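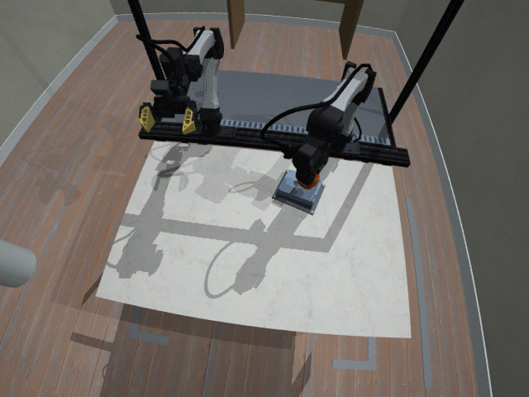

Friday, April

Gatport pilgrim register, continued from the last entry.

Started at 8:15 with the second gathering. The text block is 65 leaves in total, and I now have all of them numbered in pencil at the lower outer corner, including the blanks. 54 carry writing. The rest are blank except for rulings, and one of the blanks has a pressed flower stain but no flower. I left the stain alone and made a note on the sheet.

The earlier numbering in purple crayon skips from 31 to 33. I thought at first we had lost a leaf, but the sewing holes line up and the conjugate is there, so whoever numbered it just miscounted. We keep the crayon numbers as they are and cite both in the report.

Ink: iron gall for most of it, switching to something bluer in the last gathering, where the handwriting also changes. Tested five spots with the iron strips, damp and blotted, one minute each. Three came up pink right away, all in the heavy entries where the clerk wrote the feast day headings with a wide pen. Two stayed clear. So no water-based repair on the headings, and I am going over to the gelatin remoistenable tissue for those, activated on the sponge and blotter and put down as dry as it will go. Ordinary wheat starch paste is fine for the margins and the spine folds.

Made up a fresh strip of remoistenable on the polyester sheet yesterday afternoon and it peeled cleanly this morning. The last batch did not. I think the gelatin was too thin. Recipe is on the card in the drawer with the old amount crossed out, please use the new one.

Tissue: tried the Teris light tissue against our usual on the scrap ledger. The Teris is a bit warmer in color and disappears better on the Gatport paper. It frays nicely when water-torn. It does curl more as it dries, so leave it under weight longer. Using it for the text leaves, and keeping our usual for guarding the folds where it won't be seen.

Repairs finished by lunch: leaves 9 through 16. Leaf 12 has the long tear running from the fore edge through the entries for the Assumption. It had been mended with stamp edging at some point. The edging came off with a methylcellulose poultice on the side away from the ink. The adhesive underneath had gone brown and a little of that color stays in the sheet. I stopped there. It can be read without trouble and I would rather have a stain than a hole.

Reading notes, since the transcribers at Baptiste asked for anything we notice while the book is in pieces:

Each entry gives name, home parish, and intention, in that order, at least until the new hand starts. The intentions are short. "For my mother." "Safe return." "For the eyes." Several only say "thanks." After the handwriting changes, the intention column is mostly left empty, though the ruling for it is still there. I don't know if people stopped giving them or the new clerk stopped writing them down.

There is a small cross in the left margin against certain names. It does not follow the feast days, and it isn't one parish. I wondered if it marked people who had walked the whole way from Jakcombe, as several of the crossed names give Jakcombe as their parish, but there are Jakcombe names without it too. Copied out the crossed ones from the first two gatherings on a separate sheet and put it in the folder.

The dedication on the first leaf calls the chapel Our Lady's at the Well. Everything else we have been given says Saint Anne's. Both may be right. The well is Saint Anne's in local use, according to the booklet that came with the loan, and the chapel may have picked up the name later. The booklet gives no source. For labels on the box I am going with "Gatport chapel, pilgrim register" and leaving the dedication out until somebody with better grounds decides.

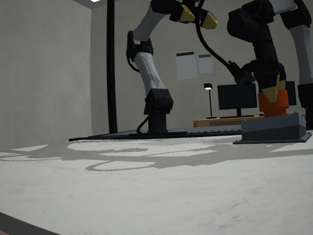 Wendell Benavides says the crosses are more likely to mean the person died before the book was closed. He has seen the same thing in a confraternity roll, where the clerk went back through and marked the members to be named at the November Mass. He wants me to check whether the crosses are in the same ink as the entries beside them. If they were added all at once, they should look alike from page to page even where the entries don't.

Checked after lunch under the loupe. On leaves 3, 7 and 14 the cross is darker than the entry next to it and made with a finer nib. On leaf 15 I can't tell. That fits Wendell's idea better than mine. It doesn't prove it. Have written both in the notes for Baptiste and marked mine as the weaker one.

Afternoon: humidified the four worst cockled leaves in the chamber, damp blotter under Gore-Tex, headings kept out of contact. Checked every 10 minutes. No halo around the ink on any of them. Took them out when they had relaxed and put them between felts with a light board on top. They stay there over the weekend and I don't want them lifted to see how they are doing.

Covers: the boards are sound. Spine leather is powdery and there is no point trying to reuse it as a working spine. Plan is to lift it, keep it, and put it back over new calf once the sewing is done. The chapel wants the book to open flat enough to be shown on the feast, so I am sewing on the original stations with linen tapes and leaving the spine lining light. No adhesive on the spine folds except through the lining tissue.

Box: the estimate for the drop-spine box was 500 and that was before they asked for the second compartment for the loose letters. I need to send a new figure. The letters could go in a four-flap folder inside the same tray, which would be cheaper and stop them sliding. Will suggest that first.

To do:
Strip tests on the last gathering, both inks
Guard folds, gatherings one and two
Cut tapes
Ask Gatport if the altar case has a cradle or if we are making one
Photograph leaf 12 in raking light before it goes back in order
More blotter, we are down to the small sheets

Left at 5:20. Paste is in the fridge, made today, throw it out Wednesday.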